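Ticket 688: display booth, floor sheet lifting at rear right wall
Site: Prarkthorpe showroom
Raised by: Sreekumar Chettiar
Assigned to: Đức Vương
Status: open, awaiting part

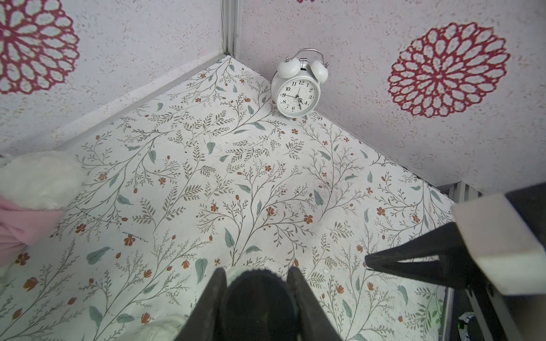
The floor sheet in the small booth no longer sits tight to the right-hand wall panel. Staff first reported it in July when a price card slid into the joint. The booth is a two-wall corner set with a Makodeck post and Jaiswal wall paper, red flower pattern, fitted new this year. The dark gap shows along the foot of the right wall, to the right of the twin-bell clock, while the left wall has its white trim strip along the bottom. The printed floor also has smudges and specks of dust on it, mainly towards the middle and right, so cleaning has been added to this ticket.

Log

09:20 SC
Gap confirmed by hand. A card goes in, a pencil does not. Asked whether the right wall was ever supplied with trim.

10:05 ĐV
Checked the order. Trim was supplied in one length of 1,430 mm and cut on site. No offcut in the stores. Please check that the corner post is seated before we order more. If the post is out of its foot, the panel moves back and trim will only hide the fault.

11:40 SC
Post pushed down firmly, no movement. Panel pressed at floor level and it gives slightly, then returns. Screws on the lower rail are tight.

11:55 ĐV
Then the sheet is short or has crept forward. Lift the front edge, slide the sheet back and re-tape. Use the thin double-sided tape, not the foam type.

14:10 SC
Sheet lifted and slid back. Gap reduced at the corner, unchanged at the far end. Sheet appears to have been cut out of square by 2 mm. Wiped with a damp cloth and washing-up liquid. Most marks came off. A few small dark ones did not.

14:30 ĐV
Do not use solvent on the print. Leave the remaining marks. I have asked Jeline for one length of white trim to match the left side, cut to suit. Screws every 200 mm, first one clear of the post.

15:15 SC
Noted. Clock can go back in the corner for now. It leans a little on its feet, separate matter, please do not log against the floor.

15:20 ĐV
Agreed. Ticket stays open until trim is fitted. Next update when the part is booked in.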